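Zoia Tymoshchuk
@zoia_tym · July 29, 2019

Back at the Dredmont workshop. Table 3 is mine until Friday, so the sanding stuff has moved to the shelf by the door.

The small green disc stays on the table. Lurdes keeps putting it in the drawer - please leave it out.
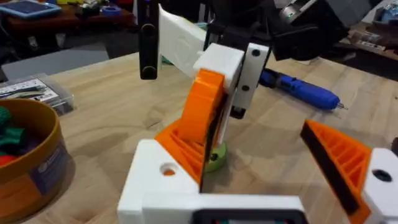
Table 3, green disc and orange fingers.

Still to do: sweep under the bench, label the 2 bins from Loureiro, find the short hex key.

Found the hex key. It was in my coat.

Bins are labeled. Sweeping tomorrow - the broom is in room 223 and that's locked.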